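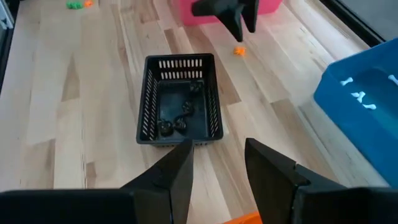 ## Black pieces, black basket

2022-10-14

I have to admit that I chose the basket for its looks. It is a rectangular one in black plastic, with small slots in the walls, and on the pale wood I find it very handsome. The problem is only that the dark toys go inside it, and then I can't find them any more. There are four in it now, two of them near the front, and from the other side of the room I would tell you that the basket is empty.

Last January I decided to sort our toys by colour. The idea came from my friend Serena Barbieri, who has two boys and a very calm living room. Her advice was simple: one basket for each colour, no lids, everything low enough for a child. I followed it with great seriousness. The yellow pieces went together, the red ones also, and the dark ones got the basket that matched them. I was proud of this for one evening.

Then my daughter Ánh came to ask for "the round one". I looked into the basket and saw nothing round. I had to put my hand inside and feel for it, as one does for keys at the bottom of a bag. The pieces are lumpy and the floor of the basket is smooth, so with the fingers it is quite easy. With the eyes it is a different matter, especially after four o'clock in winter, when our lamp is behind the sofa.

I have tried some things since then:

- A white napkin on the bottom. It worked well, but it became a blanket for a bear and did not return.
- A sheet of yellow paper, cut to size. It was good for a week, until it got wet.
- Moving the basket nearer to the window. This helps in the morning only.

Serena says I should simply exchange the baskets and put the dark toys in the white one. She is right, of course. But the white one holds the wooden train, and the train does not fit in the black one, I have measured it twice.

So for the moment the basket stays as it is. Ánh has no difficulty with it at all. She puts both hands in and takes out the piece she wants — the flat one is her favourite this month — and she leaves the others where they are. When I do the tidying in the evening I run my hand along the bottom and into the corners before I put it back on the shelf.

If somebody knows a washable lining in a light colour, please write to me in the comments. I would prefer one without a pattern.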